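Stop Ranking Grippers by Payload

By Roya Zarei
February 5, 2022

Every gripper comparison I have been sent in the past year opens with the same table. Payload, stroke, closing force, closing time, mass, price. The table is easy to fill in, because the vendor has already filled it in, and it has almost no bearing on whether the hand will pick up a shirt.

I work on handling of soft goods. Our group runs an evaluation bench where we put parallel-jaw grippers on the same arm, with the same camera and the same controller, and ask them to grasp, lift, and place pieces of clothing. The last full round ended in August. It covered 3 grippers, which I will call by their project names: Kelon, Mernow, and Flumdale. We logged 2262 grasp attempts in total. My argument rests on that round, so the method comes first.

Each gripper got the same number of garments, in the same order, with the same starting poses to within what a person can reproduce by dropping cloth on a table. An attempt counted as a success if the garment left the table and stayed in the fingers through a fixed lift and a fixed lateral move. Anything else was a failure, including grasps that held on to a second layer we did not want. Houshang Hassanpour wrote the scoring rules before we mounted the first hand and we did not edit them afterward, although on two occasions I wanted to.

On the payload table, Kelon wins by a wide margin. It closes hardest and carries the most. On our bench it came last. Its fingers are stiff and its pads are hard, and when it closes on a single layer of jersey with nothing under it but a tabletop, the pads slide together over the fabric and meet with nothing between them. Raising the force does not help. The cloth is lost before force enters into it.

Mernow is the weakest of the three on paper and was the best of the three in use, once we changed the fingertips. That last clause is the whole essay. With stock fingertips, Mernow was slightly better than Kelon, and I would not defend the difference. With a soft pad and a narrower tip, it was far ahead. We were no longer testing the gripper we had bought.
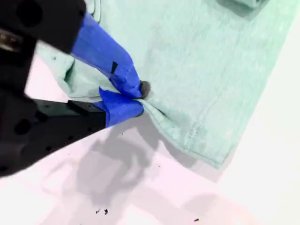 Cloth grasping happens at the tip, in the last few millimeters of travel. The finger has to touch the fabric, press it enough to get friction, and drag it inward so that a ridge rises between the two contacts. If the pad grips the fabric better than the fabric grips the table, a ridge forms. If it does not, the pad skates. The motor, the gearbox, and the housing all sit upstream of that event and have little say in it. A vendor sheet describes the upstream parts in detail and gives the tip one line, usually the word "interchangeable."

I take "interchangeable" to mean that the user is expected to finish the design. That is fine, but then the comparison should be between finished designs. When two labs report opposite results for the same gripper, my first question now is what was on the ends of the fingers. In my experience the write-up often leaves it out.

Ehsan Salehi disagrees with me on this, and his position deserves a fair statement. He says that a comparison of modified hands measures the skill of whoever did the modifying. A lab with patience and a good supply of rubber will make any gripper look good. Stock hardware, in his view, is the only common ground, and if stock hardware fails at cloth then the table should say so and stop there.

I accept the premise and reject the result. A stock-only test tells the buyer which gripper is the least bad in a condition that no one working on garments will run. It is reproducible, and it answers a question the buyer did not have. The better course is to test both ways and print both numbers, with the tip geometry and pad material specified well enough that another shop can make the same part. We did this for all 3 hands. The stock attempts made up 736 of the total. I have been asked to leave them out of the summary for clarity. I would keep them in, since the gap between the stock and modified figures says how much work the buyer is signing up for.

Flumdale shows why that gap matters. Its stock result was the best of the group. Its modified result barely moved. The fingers are short and the mounting face is shaped so that any added pad ends up behind the leading edge, where it touches cloth late or never. If you want a hand you can bolt on and forget, Flumdale is the correct purchase. If you intend to keep adjusting, it will stop you early.

There is a second quantity missing from the usual table, and that is the approach angle. A parallel gripper coming straight down onto a flat garment needs clearance for its housing on all sides and puts both tips on the cloth at once. Tilt the hand and one tip arrives ahead of the other, which on our bench was often the better grasp. A bulky housing limits how far you can tilt before something touches the table. Behrouz Ansari measured usable tilt for each hand with modified tips fitted, and the ordering matched the success ordering more closely than anything on the vendor sheets did. Three hands are too few to call that a correlation. It was enough to make me add a column.

The camera belongs in this discussion too. We used a wrist camera for the whole round and got from it one thing I would not give up, a close view of the contact at the moment of closing. Failures that looked identical from an overhead view separated into at least two kinds up close, the pad that skated and the pad that never came down far enough. The first calls for a different material. The second calls for a height correction in the controller, and no amount of rubber will fix it. Without the close view we would have logged both as "missed grasp" and bought more rubber.

Zohreh Yazdani raised the objection I find hardest to answer, which is durability. Soft pads wear. Ours were replaced every 900 closures whether they looked worn or not, and she pointed out that this schedule flatters the soft pad, as a production cell would run it until it failed. She is right. We have no wear curve, and until we have one, my ranking applies to fresh pads only. The Ghorbani fixture, once it is free, will be set up to cycle a pair of tips against the same fabric without an arm in the loop, and I expect the ordering to tighten. I do not expect Kelon to come out ahead.

My request to anyone publishing a gripper comparison for soft goods is modest. Put payload in an appendix. Lead with the tip: its width, its pad material and hardness, how it is attached, and when it was last changed. Give the tilt limit with the tip fitted. State the support surface, because a grasp that works on foam may not work on a hard table. Report stock and modified results side by side, and say how many hours went into the modified one. We did not log those hours for our own round, and I would like them back for the record.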